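Plondora Printed Bed Sheet, Teal
Sold by Junau Home

A soft teal sheet with a playful all-over print, made for everyday use in kids' rooms, guest rooms and anywhere else that could use some color. It goes on the bed as a bottom layer or lies flat on top as a light cover in summer.
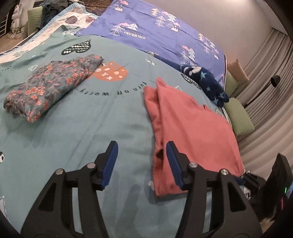
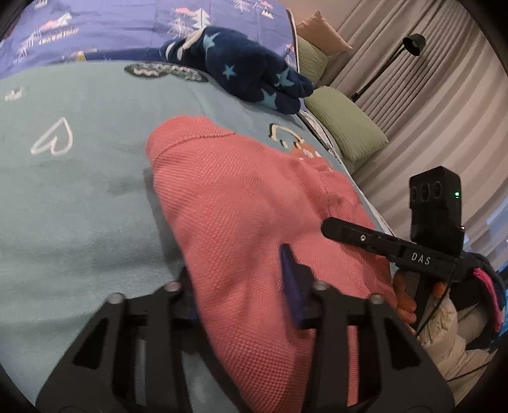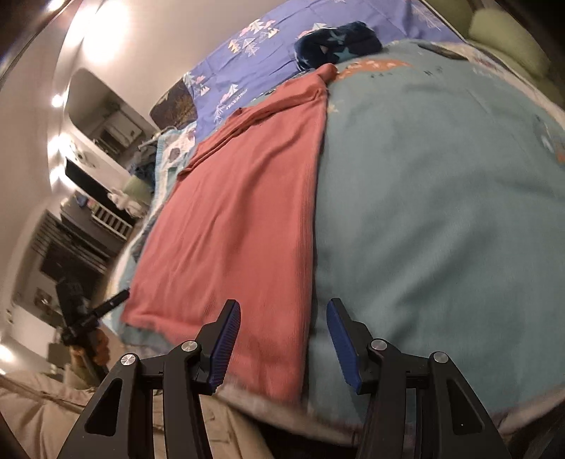
Teal printed bedding with red and pink clothes laid on it.

About the print
The print mixes hearts, fruit-like shapes and small doodles with lines of lettering, one of which reads "turn off worry". The lettering runs in one direction, so check which end is the top before you make the bed. Placement of the print varies from sheet to sheet because the fabric is cut from a continuous roll.

Sizes
Twin, full and queen. The queen is a flat sheet only. Twin and full can be ordered flat or fitted. Pillowcases are sold separately under the name Usar and come in plain teal or plain white.

Fabric
Cotton blend, 300 thread count. The sheet is prewashed, but allow for slight shrinkage in the first two or three washes. The queen weighs 700 grams.

Care
Machine wash cold with like colors. Wash separately the first time. Tumble dry low and take it out while still a little damp if you want fewer wrinkles. Iron on the back of the fabric, never directly on the print. Do not bleach.

Good to know
Coral, pink and red clothes may give off color when damp. Let them dry fully before you lay them on the bed to fold.

Orders and returns
Ships in 3 to 5 working days. Unopened sheets can be returned within 30 days. Once a sheet has been washed we can only exchange it for a fault in the sewing or the print. This batch is limited to 500 sheets, and the Lã wool throw in matching teal is back in November.

Questions about sizes or stock go to Yeshi Abdella at the Junau Home order desk. Please have your order number ready.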